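Subject: Re: [smalltoys] Rubber ducks for the spring table - which ones to keep?
From: Doina Stojanović
Date: August 19, 2023

Hello everybody,

I am sorry that my answer comes so slowly. I wanted first to take my two ducks out and look at them again before I write something wrong.
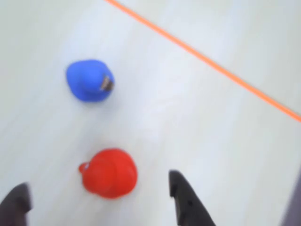
The blue one and the red one are the two I would like to offer for the exchange in Hamel. I bought them together in Trastville in March, from a man who was selling a whole crate and did not want to separate the colors. In the end I took the crate, and now I have more than 103 ducks at home, and my sister does not want to visit the bathroom any more.

Now to the questions in the earlier message, which I leave here so it is easier to follow:

> We would like to know before the exchange what people
> are bringing, so we do not end with forty yellow ones
> again like last time. Please write the color, the size
> if you have it, and if there is any damage. Also, has
> anybody a good method for cleaning? I tried dish soap
> and the paint on the beak became thin. And do you keep
> them in boxes or on the shelf? My shelf gets the sun
> all afternoon.

Color: one is a strong royal blue, the other is bright red. The red looks a little larger than the blue, but I did not measure them. If somebody needs the exact size, please write to me and I will do it with the caliper.

Damage: I did not find a crack on either of them. I pressed them both under water and no bubbles came out. The red one is still a little glossy, and I would be happy if it goes to a person who will not polish it. I had a red one before which I polished with car wax, and it became sticky and stayed sticky.

Cleaning: I also had the problem with the paint. Now I use only lukewarm water and a soft brush for babies, without soap, and on the painted parts I do not brush, I only touch with a wet cotton swab. If there is water inside, I squeeze it out and leave the duck on a towel with the hole down, two days at least. Vinegar inside is fine in my experience, but please do not let it run over the paint. For old glue from a price sticker I use cooking oil, and after some minutes it can be wiped away.

Keeping: I had mine on the window side too, and the pink ones became almost white on one half. Since then they live in Cemton boxes, the flat ones with dividers. I put thin white paper between the ducks, because two soft toys that touch for a long time can leave color on each other. A red one did this to a yellow one in my box, and I could not remove it with anything. Please do not use newspaper - the ink goes over too.

For the exchange I would like most of all a green one, or any of the small Wurus ducks with the flat bottom. I do not need yellow. If nobody has green, I will also trade the two for one larger duck, but I prefer that they stay together.

One question from my side: is the table in Hamel the same as last year? It was quite narrow, and I would bring a folding one if there is space for it in the corridor.

With kind greetings,
Doina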